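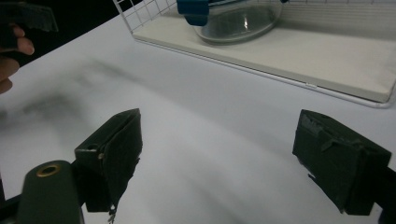 White wire rack on one of the work tables, Otisholm, 21 Mar 2025

Otisholm Shared Workroom: progress report to the Lamine Fund

Thank you again for backing the refit of the workroom. We're three months in and very pleased with how it's going! The tables are in, the wire racks are in, and the room is being used by more groups than we'd planned for at this stage.

Tables

All the new tables now have white tops. We went back and forth on this for a while (the old ones were a dark stain, and small parts simply vanished on them) and the white has been a terrific choice. You can spot a dropped screw or a snipped end of wire straight away, and a wipe at the end of a session brings them up nicely. The matte finish was a bit dearer than gloss, but it has cut down the glare from the ceiling lights, which was the complaint we heard most often in last year's user survey. We moved a little money across from the paint line to cover it, as agreed with you by email.

Racks

The white wire racks came from Ulik. They sit straight on the tabletop and the flat base has a slightly raised rim, so small things are less likely to roll off. The wire grid goes up along the back. We had budgeted for wall shelving in this line, and changing to tabletop racks saved enough to buy four extra. People shift them from table to table depending on the job, something we hadn't thought of when we wrote the application, and it has made the room far more flexible than fixed shelves would have.

One small grumble: the first delivery was short a box of feet, and those racks marked the tabletops when they were dragged. Ulik sent the missing feet and the marks have mostly come out with a melamine sponge.

Use of the room

We've logged 118 bookings so far and 227 individual users, and the target for the whole year was over 200. The Thepsuriya repair circle has taken a regular evening spot and brought a lot of new faces with it. Daytime use is slower. Mornings in particular still have gaps, and we'd like to try a lower rate for neighbourhood groups to see if that fills them.

Storage and tidying

Labelling is further behind than we'd like. The drawers under the back bench are done, and the tall cupboard is about half done. Until it's finished, the rule is that anything without a home goes on the nearest rack and gets sorted at the end of the week. It works better than it sounds, although the rack closest to the door does cop the worst of it.

Spending

Furniture is fully spent and came in on budget once the paint transfer is counted. Electrical is underspent, as the two new power points on the north wall haven't been fitted yet. The electrician is booked for April. Receipts for everything to date are in the attached folder, in the same order as the budget lines.

Next period

Power points, the rest of the cupboard, and a second colour of label for shared tools. We'd also love to show you through the room once the electrical work is signed off, so please let us know which dates would suit.

Workroom Coordinator, Otisholm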